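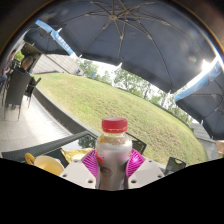 I've been making quick-pickled onions for eight years now, and I still get asked how to do it at every cookout, so I'm finally writing the whole thing down. They take five minutes of real work, they go on everything (tacos, eggs, a sad turkey sandwich), and you don't need any canning gear. You don't even need a proper jar! Glass is nicer, but a clean plastic bottle with a screw cap like that red one is the sort of thing I keep for mixing brine once it has cooled, and I pour from it as I go. Just don't put hot brine in thin plastic.

## What you need

- 2 medium red onions
- 1 cup white vinegar
- 1 cup water
- 1 tablespoon sugar
- 2 teaspoons salt
- A few peppercorns and a bay leaf, if you feel like it

I use plain white vinegar from the big jug. My friend Sarahí Tlapale swears by apple cider vinegar and hers are delicious, a bit rounder and sweeter, so go with whatever's in the cupboard. Just check that the label says 5% acidity.

## Slice the onions

Peel them, cut them in half from root to tip, and slice as thin as you can stand. I like half-moons. Thick slices work too, but they stay crunchy and sharp in the middle until the next day. If your eyes are streaming, put the onions in the fridge for a while before you start (I always forget and cry through the whole thing).

Pack the slices into a heatproof glass jar. Push them down, they'll shrink.

## Make the brine

Put the vinegar, water, sugar and salt in a small pan with the peppercorns and bay leaf. Heat it until it just starts to simmer and give it a stir so the sugar and salt dissolve. Open a window first! Hot vinegar steam is no joke, and my kitchen is tiny.

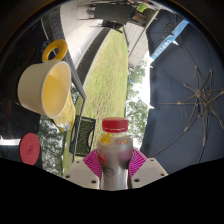 Can I use less sugar?

Sure, you can leave it out completely, and the onions will taste a lot sharper. I tried it for most of one July and went back to a tablespoon, but that's just me.

## Pour and wait

Pour the hot brine over the onions until they're covered. Leave the jar on the counter until it's cool, then put the lid on and move it to the fridge. You can eat them after half an hour, when they've gone that lovely bright pink, but they're much better the next morning.

They keep for two weeks in the fridge. These aren't shelf-stable, so please don't stick them in the pantry. Use a clean fork every time you dig in.

When the onions are gone, I whisk a spoonful of the leftover brine with olive oil and a little mustard and put it on cucumbers.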